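Notas para la charla - ¿Pueden ya las máquinas hacer las tareas de casa y del taller?
Sesión de octubre, sala pequeña. Tengo 30 minutos, contando preguntas.

Apertura

Saludar y agradecer a Clifford Zacharias, que me invitó y que me prestó el adaptador para el portátil. Decir desde el principio que el español no es mi primera lengua y que hablaré despacio. Si una palabra no se entiende, levantar la mano sin pena.

Primera pregunta al público: ¿quién tiene en su casa una máquina que haga una tarea completa, sin ayuda? Casi siempre responden la lavadora. Contestar que la lavadora lava muy bien, pero no recoge la ropa del suelo ni la dobla después. Esa parte sigue siendo nuestra, y es de esa parte que quiero hablar.

1. El cable fino

En Stillix preparamos conexiones pequeñas, y en el taller una persona con práctica toma un cable de la mesa casi sin mirar. Para un brazo con dos dedos es un trabajo difícil. El cable es delgado, está un poco curvado y cambia de forma cuando lo tocan. 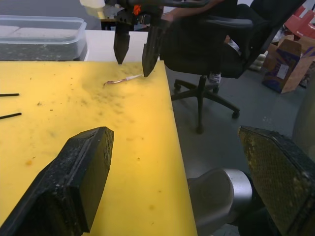 La pinza tiene que bajar hasta casi tocar la mesa. Si baja un poco menos, cierra en el aire; si baja un poco más, empuja contra la superficie. Nosotros hicimos 300 intentos con un solo tipo de cable antes de probar con otro. Explicar que el segundo tipo nos obligó a repetir una buena parte de los ajustes - esto sorprende mucho a la gente de fábrica, que espera que la máquina aprenda una vez y ya está.

(Pausa. Beber agua.)

Contar aquí lo de Marsden: el cliente quería cambiar de proveedor de cable cada trimestre y nos preguntó si el brazo lo iba a notar. Sí, lo nota.

2. La cocina y la mesa

Pasar a lo doméstico. Cortar y servir un pastel parece más sencillo, porque el objeto es grande y se ve bien. Pero el pastel es blando, la decoración se mueve y el plato puede girar. Además hay que coordinar dos brazos, uno con la herramienta y otro cerca, sin que los cables de los propios brazos pasen por encima de la comida.

Lo que conviene decir en esta parte:

- La fuerza es el problema principal. Un cuchillo en la mano de una persona frena solo cuando llega al plato.
- Con una vela encendida hay una zona por donde la herramienta no debe pasar, y esa zona hay que programarla.
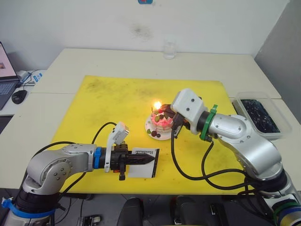
- La limpieza de la pinza. En Pluvis calcularon 400 horas de trabajo para una funda lavable y todavía no están contentos con el resultado.

Si alguien pregunta por el precio, no dar cifras de venta. Remitir a la hoja que estará en la entrada.

3. Ordenar lo que está junto

Volver al taller. Cuando las piezas están separadas, una por una, los sistemas de hoy trabajan de manera aceptable. Cuando hay varias juntas en la misma mesa, aparece otra dificultad: decidir cuál tomar primero y por qué extremo. El extremo aislado y el extremo pelado no se deben tratar igual.

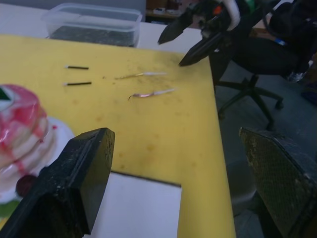 Cuatro trozos de cable sobre la mesa de trabajo: dos negros y dos con aislante blanco.

En nuestro registro tenemos 1,794 agarres anotados a mano. La mayoría de los fallos son de este tipo, con piezas vecinas. Leer en voz alta dos o tres anotaciones si hay tiempo; la de «tomó los dos» siempre hace reír.

Mi respuesta a la pregunta del título

Para una tarea fija, en una mesa fija y con una persona cerca, yo digo que ya pueden. Para una casa normal, todavía no, y no me atrevo a decir un año. El proyecto Plidton quiere probar en cocinas reales y tengo curiosidad por ver sus resultados.

Preguntas. Repetir cada una en el micrófono antes de contestar.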